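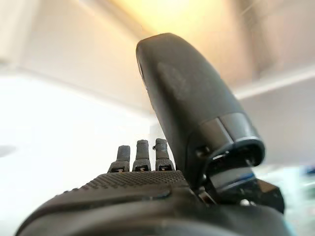
View from the wrist camera, hand open: thumb on the right, three fingers behind the palm pad.

Robotics > Datasets > Household Manipulation

24/12/2021 – Lachlan Matheson

# Bondley Chores

A data card for people who would like a machine to do the housework, and for people who have been told one already can.

## What this is

Bondley Chores is a set of wrist-camera recordings of a robot hand attempting 30 household jobs. "Attempting" is the working word. The jobs were picked by asking what people in the office had put off that week, so folding towels is well covered and there is a lot of cutlery.

Each episode has video from the wrist, joint positions, motor current and a text label saying what the hand was supposed to be doing. It's worth reading the label before watching. Some of the episodes filed under `wipe_counter` could pass for `push_sponge_onto_floor`.

## Tasks

Tasks are grouped by how they have gone so far with our baseline policy, Auer:

- **Fine, mostly:** put cup on shelf, close drawer, drop sock in basket
- **Sometimes:** load plate, wipe counter, hang towel on rail
- **Bring a book:** fold shirt, match socks, open bag of rice
- **No:** fitted sheet

The full list is in `tasks.csv`. A job counts as done if a person would not have to go back and do it again. This rule cost us nearly 30 points against the scoring we used in May, when a shirt counted as folded if it was smaller than before.

## Folder layout

`episodes/` – one folder per attempt, failures included
`labels/` – task name, outcome, notes from whoever was watching
`calib/` – camera and joint calibration, one file per session
`brudmont/` – the older recordings from the Brudmont kitchen, different lighting, different mugs

Don't mix `brudmont/` into training without reading its notes file. The counter there is lower and the policy learns to reach for a place that doesn't exist anywhere else.

## Known problems

The camera sits close behind the palm, so the thumb blocks a good part of the view. In grasps from the right it can hide the object completely, and the policy has to go on memory and motor current, much like a person feeling for keys under a couch.

Focus favors the hand. Walls and anything else at a distance come out soft, and bright rooms wash out. We tried correcting exposure and made the dark parts worse, so the raw files are what you get.

Labels were written by 3 people who don't agree on what "tidy" means. Version 5 will have a second pass. Version 4 was also going to have a second pass.

## Can it do chores yet?

It can do a chore. Give it a cup, a shelf and a clear run and it will put the cup on the shelf, and we were pleased about that for most of an afternoon. Asked to clear a table, where the cups are next to forks and one of them is full, it slows down a great deal and then picks the full one.

The Lendar group reports better numbers on shop-floor bin sorting with a similar setup. Bins hold still and have one job. We'd expect their policy to have the same trouble with a duvet cover that ours does, and would be glad to be sent proof otherwise.

## Use

Research use is fine. Please don't use the clips to sell anybody a robot. If you report results, report all 30 tasks, including the sheet.

Bug reports go in the tracker. Mention the episode number and the task, and attach the log if you have it.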